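4. Comparing the two hands

Having set out the arms and the control software in the last section, we turn to the part of the system that touches things. We had two hands to choose between, which we call Kasten and Britar throughout, and we were keen to find out how much the choice mattered once everything else was held the same.

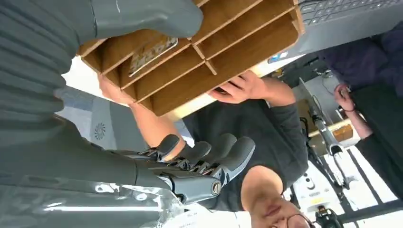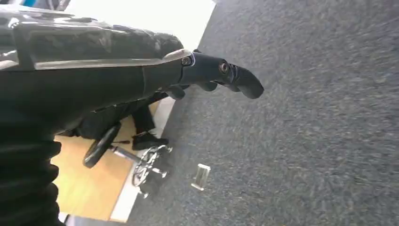 Figure 3. Views from a camera at the wrist, with jointed robot fingers in view. First: the hand beside a wooden compartment organizer. Second: a finger over grey carpet.

Most published comparisons of hands look at grip strength, the range of shapes a hand can hold, and how long it lasts. We care about all of those, but our main question was a plainer one: how much of the world does a hand leave for the wrist camera to see? A learned controller can only act on what reaches it, and a hand that grips beautifully while hiding the object from view may well lose to a weaker hand that keeps out of the way. The second view in Figure 3 gives a good feel for the problem. The forearm and hand take up most of the upper left, and anything on that side has to be made out through the gap underneath, where the chair base is. The carpet to the right is wide open, and the single long finger reaching across it takes up very little. We began to think of every view as having a rich side and a poor side, and a good part of this section is about what happens when the object sits on the wrong one.

4.1 Setup

Both hands were driven by the same controller, Irina, with no changes to its layers or its training schedule between hands. The only parts we swapped were the joint map, which turns the controller's output into finger angles, and the small table of safe limits for each joint. We resisted the urge to tune Irina for either hand. Tuning would have raised the scores of both, but we would then have been comparing two tuned systems, with no clean way to say how much of the gap came from the hand and how much from our own effort.

Training data came from people steering the arms through each task. We gathered 500 training runs in total, split evenly between the hands, and kept a further set aside for choosing when to stop training. Operators switched hands at the start of each session so that neither hand got the benefit of an operator who had warmed up on the other. We did find that people took to one hand faster than the other, and we come back to that in 4.4.

Images were recorded at the wrist and passed to Irina after resizing, with no cropping. We had tried cropping early on, hoping to cut out the forearm and spend more of the image on the workspace. It helped on the easy tasks and hurt on the hard ones. Our best guess is that the forearm, annoying as it looks, tells the controller something useful about where the hand is in relation to everything else. Leaving it in also meant that both hands were judged on what their cameras truly offered.

4.2 Tasks

We settled on 4 tasks, all drawn from the Brelell tidy-up set that we described in Section 2. We chose them to spread the difficulty between reach, grip and sight.

Slot. Take a flat card from a holder and place it upright in a named cell of a divided box. The cell walls are thin and the card can catch on them.

Lift. Pick up a box with open cells by its rim and move it to a marked spot, keeping it level.

Pass. Take an object from a person's hand and put it down on the table.

Floor. Find a small flat object on the floor and pick it up.

Slot and Lift put the most strain on the fingers. Pass is mostly a matter of timing, and a hand that closes too early will push the object away. Floor is the one we were most curious about, as it asks the camera to pick out something thin and low against a busy background. Carpet turned out to be a lovely test surface for this. Its speckle changes with every small shift of the wrist, and when the arm moves quickly the fibres smear into streaks, so a controller that leans on fine texture gets very little help from it. Clear objects were harder again. Against dark carpet, the edges of a clear piece catch the light while the middle all but vanishes, and Irina had to learn to look for a faint outline.

Each task was scored as a pass or a fail by a person watching the robot, with a fixed time limit. A dropped object counted as a fail even if the robot recovered it in time. We think this is a little harsh, but it made scoring quick and kept arguments between scorers short. Where two scorers disagreed, we threw the trial out and ran it again.

4.3 What we measured

Besides the pass rate, we kept track of two things for each trial. The first was sight: the share of the trial during which the target could be found in the wrist image by a person going through the recording afterwards. The second was regrasps, meaning the number of times the fingers opened and closed again before the object was held or the time ran out.

We ran 894 scored trials across both hands. Every pairing of hand and task had at least 100 trials, with the rest going to Slot and Floor, where the results moved around more from one session to the next and we wanted a firmer footing before saying anything.

4.4 Results

The clearest result, and the one that pleased us most, is that sight predicted success better than the choice of hand did. When we sorted the trials by how long the target stayed in view, the two hands fell almost on top of one another. A Kasten trial with good sight looked much like a Britar trial with good sight, and the same went for poor sight. The hands differed mainly in how often they landed in each group.

Kasten did better on Slot and Lift. Its fingers spread wider on the way in, and the operators tended to bring it in from the side, which left the target cell in plain view until the last moment. Britar closed more firmly, but its operators came in from above more often, and the palm then covered the very cell they were aiming for. Irina copied this faithfully! It learned to place the card with what was, for the camera, a blind push, and when the card caught on a divider there was nothing in the image to tell it so. Regrasps climbed sharply in these trials.

On Floor the order flipped. Britar can hold one finger well out in front while the others stay tucked, and its operators used that finger almost as a pointer, drawing it along the carpet towards the object before pinching. The controller picked up the habit and it served it well. With Kasten, the spread fingers were all in view at once, and together they hid a good deal of floor just where it mattered.

Pass showed no difference we would want to defend. Both hands did well, both sometimes closed early, and the early closings followed the person's movements more than anything to do with the fingers. A person who held the object still was easy for either hand. A person who leaned in to help was hard for both, as their sleeve and forearm often came between the wrist and the object.

On the question of learning, operators told us that Britar felt more natural in the first session and that Kasten felt better by the third. Their session times agree with this. We did not expect it to show up in the trained controllers, but it may have: Irina improved faster on the early Britar runs and then levelled off, while with Kasten it was still getting better when the data ran out. We would love to see what another round of Kasten data would do, and we plan to collect it in November.

4.5 Wear and upkeep

Neither hand broke during the trials. One finger joint on Britar worked loose and had to be tightened, and we repeated the trials from that session. The sleeves over the arms stayed on throughout and did not get in the way of the wrist, though we did have to check after each swap that no fold had crept forward into the camera's view. Swapping hands became quick with practice. Checking the joint map afterwards took longer than the swap itself, and we would urge anyone trying this to write a short test motion early and run it every time. Ours opens and closes each finger in turn, then holds the hand flat for a still image, which we compare with a stored one.

4.6 Limits

All of these trials used a single controller, and a controller that uses a second camera away from the arm may care far less about what the wrist can see. We also let the operators pick their own approach paths. That was a deliberate choice – we wanted the data to reflect how people really use each hand – but it means some of what we call a difference between hands is a difference in how people like to steer them. A small follow-up in which Britar's operators were asked to come in from the side on Slot closed part of the gap with Kasten. We report it in Section 5, along with the same change tried on Lift.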